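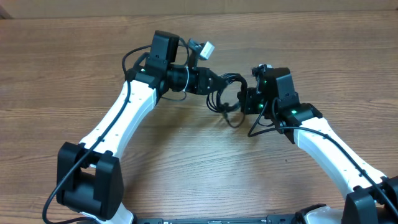
CLAMSIDE NEIGHBORHOOD LIBRARY
Minutes of the Members' Meeting, 7/21/18

Present: Radka Softić (chair), Bhavana Shenoy, Macario Arellano, Meriem Erraji, Aiguo Du (minutes), and a gentleman who had come for the chess and stayed until the snacks ran out.

Apologies: None received. Several owed.

1. Minutes of the last meeting

Approved after one correction. Macario did not "storm out" over the large-print westerns. He had a dentist's appointment. The word "left" was substituted, and Macario asked that it be noted he left politely. It is noted.

2. Long table in the reading room

Bhavana reported that the refinishing is paid for and that the bill came in at $300, against the $200 we approved. The difference was described by the refinisher as "extra sanding" and by Radka as "a hundred dollars." After discussion it was agreed to pay it and to be cold to him at the farmers' market.

Meriem asked whether coasters should now be required. Macario said he had put his cup on that table for years without harm. Meriem said the rings were the reason for the sanding. Coasters will be bought.
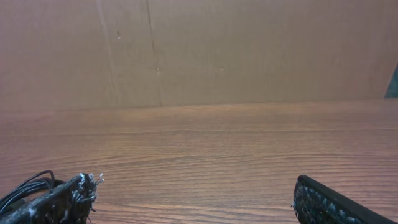 Wood grain on the tabletop, with the tan panel behind.

3. Overdue books

Meriem read out the position. The worst case is still the Dronholm branch, which borrowed our set of sea stories for a display in December and has answered two letters with a bookmark. Radka will telephone. She was asked to be firm and said that she did not know another way of telephoning.

The fine jar was opened and found to contain mostly a button. It was agreed to stop calling it the fine jar, and Bhavana suggested calling it the button jar. Not put to a vote.

4. The catalog

Aiguo reported that 2423 titles have now been entered in Twal, the new catalog program, and that Twal believes most of them to be by the same author, whose name is Paperback. This can be fixed by hand. A discussion followed about whose hand.

Macario moved that we return to the card drawers, which never crashed. Meriem reminded him of the spring when the bottom drawer fell on his foot. Motion withdrawn.

Agreed: Aiguo and Bhavana will correct the entries from A through L, and then see how they feel.

5. Cords

Radka raised the matter of cords, as she did at the last meeting and the one before it. Members who bring a cord are to take it home again. Those left in the building go into the box under the stairs, where they may be claimed by anyone who can say what they plug into. She would also like them coiled. A short demonstration of coiling was given by Macario and then a different one by Meriem, and the two schools could not be reconciled.
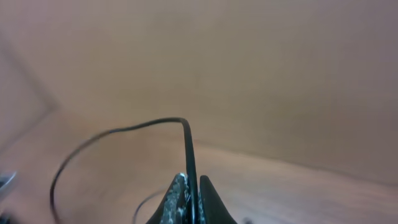

Black cable, uncoiled.

6. Summer reading

The children's list has gone very well and the adults' list has not. Eleven children have finished all their books and are asking for more. Of the adults, Bhavana has finished, and the rest of us spoke warmly of our intentions. Radka said she was "well into" hers. Asked what it was about, she moved to the next item.

7. Evening talk

Our speaker on the history of the Lurnus ferry has confirmed. He has asked for a glass of water, a lectern and around an hour and a half. We can offer the water. Meriem will write back suggesting forty minutes, and will mention that the bus goes early.

Bhavana wondered if the talk might be livelier with slides. Macario, who has heard the talk, said the slides were in it already and that they were the long part. It was decided to put the good chairs at the front and to serve the cake afterward, so as to have something to hold over people.

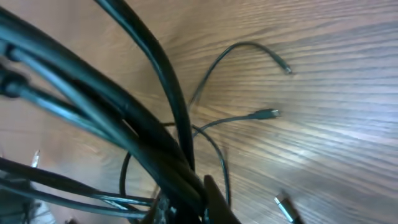
The cake itself then took up more of the meeting than the ferry had. Macario offered his lemon loaf. Bhavana offered to bring something else as well, in case. Macario asked in case of what. The chair thanked them both and said there could never be too much cake, which settled the question for everyone except Macario.

8. Front door

Still sticks. Lift and push. Meriem will make a new sign, as the old one says PULL.

9. Any other business

Aiguo asked if someone else might like to take the minutes next time. There was no other business.

Meeting closed when the chess player asked if he could have the table back.

Actions
Radka: telephone Dronholm. Finish her book.
Bhavana: pay refinisher, buy coasters, catalog with Aiguo.
Meriem: letter to the speaker, door sign.
Macario: lemon loaf.
Aiguo: catalog, and these.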